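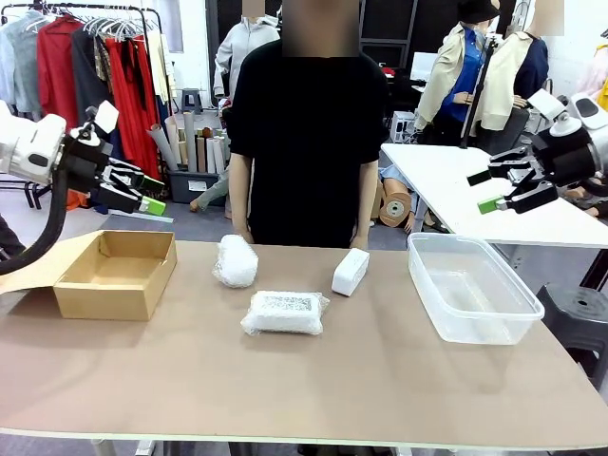

7 min read

Hultgate Packing Records

A table of small things and what they were packed in, with remarks on whether anyone would do it that way again.

What this is

Hultgate is a set of 3000 packing records covering 800 different objects. Each record says what the object was, what was wrapped around it, what it went into, what else went in with it, and how the packer felt about the result. The last of these was meant to be a score from one to five. It is now a free text column, for reasons given under Known problems.

The records were kept on paper for the first season and typed up by Inese Org, who has asked that future contributors learn to form the number seven. Everything after that went straight into the sheet.

If you want a table of shipping costs, delivery times or courier performance, you have come to the wrong shop. Our interest stops when the lid goes down.

What is in the folder

records.csv – one row per packing, 12 columns.
objects.csv – one row per object, with its size and our name for it.
words.txt – the vocabulary for wrapping and containers, with arguments left in.
corrections.txt – things we got wrong and have owned up to.
old/ – please don't.

The columns

record_id: A number. There are gaps. The gaps are not interesting.

object_id: Matches objects.csv.

object_name: What we called it on the day. This does not always match objects.csv, and where the two differ the day wins.

wrap_inner: The layer touching the object. Bubble wrap, foam sheet, tissue, paper, bag, none.

wrap_outer: Anything over that. The flat packet near the front of the table is the standard case: white foam inside, clear plastic outside. That gives wrap_inner "foam sheet" and wrap_outer "clear plastic", in that order. Please don't enter it the other way round on the grounds that the plastic is what you can see.

shape: One of flat, block, lump, tube, awkward. A small bubble-wrapped bundle is a lump whatever may be inside it. We record the shape as packed, and bubble wrap makes lumps of us all.

container: Kraft box, white box, tub, mailer, bag. See below for the tub.

container_state: Open, closed, closed with difficulty.

neighbours: The object_ids sharing the container, separated by semicolons. Commas were tried.

gap_fill: What went into the spaces. "None" is a permitted answer and a depressingly common one.

packer: Initials, replaced with a letter from A to E in the shared copy. Packer C has guessed who they are from the quality of the corners and would like it known that they don't mind.

remark: Free text.

Boxes and tubs

Two sorts of container do most of the work. One is the light brown cardboard box, recorded with the lid flap folded right back so that it lies flat on the table. Till Harms holds that a box with a half-raised lid is a box that wants to close on your knuckles, and after a week of trying it his way we wrote it into the instructions.

The other is the clear plastic tub with the rolled rim. It was let in as a control, since you can see what is going on inside it, and it promptly became everyone's favourite. A thing placed badly in a cardboard box is a private matter. A thing placed badly in a tub is there for the whole room to look at. Remarks on tub records are longer, and noticeably more defensive.

Both start empty for every record. If yours has last time's tissue in the bottom, it counts as gap_fill and must be entered, however much you were hoping to get away with it.

On the word "block"

The white rectangular block has caused more correspondence than anything else in objects.csv. It has been entered as block, brick, foam, white brick, spacer and, once, "the cheese". All of these now resolve to "white block". We make no claim in the shape column about what a block is made of, and users should not infer weight from it.

A block may be recorded leaning. It need not be squared up before the record begins. Friederike Weidemann straightened every one of hers for a month and the resulting rows are lovely and unlike any table anybody has ever packed from.

How a record is made

Objects are put out on the beige table together with the containers, spaced apart enough that you can pick one up without bringing its friends. The packer looks them over, decides the order, and packs. The entry is written after the container has been dealt with and before the kettle. Entries written after the kettle read like memoirs.

We do not set a time limit. Most packings are short. The longest took up to 30 minutes and concerned a lampshade, which appears under "awkward", with a remark that has been edited for language.

The work is done in a room with a good deal else in it: clothes on a rail, rolled paper tubes standing in a grey bin, several mannequins in jackets. None of that is in the records. The tubes are not the "tube" objects in objects.csv, although two contributors have now asked, and the mannequins will not be packed until somebody finds a bigger box.

Known problems

The score. Packers were asked to rate each packing from one to five. Packer A gave threes. Packer D gave fives to anything that closed. Agathe Joly proposed half marks and we dropped the whole idea that afternoon. The old scores are in the old/ folder, to which we refer you again.

Bubble wrap is over-represented. It is pleasant to use, and it was on the near shelf.

"Closed with difficulty" was added late. Before record 800 it is folded into "closed", so any trend you find there is ours and not the world's.

Labels. Some packets carry a patterned or printed area on top. We don't transcribe these, and a packet with a label is not a different object from the same packet without one. This was got wrong in the September batch and put right in corrections.txt.

Zunden and Rieger are the names of two earlier versions with different container words. Do not merge them with this one. Zeyu Xie did, and the tub came out as four separate things, one of them a hat.

Using it

Use it for whatever you like: sorting, teaching, settling a row about whether the flat things go in first. (Flat first is the majority habit. Packer B dissents, at length, in the remark column.) If you publish anything from it, say which version you had.

Corrections go to Trovico, where the sheet lives, care of Inese. Give the record_id, what it says, and what it ought to say – and type it, please.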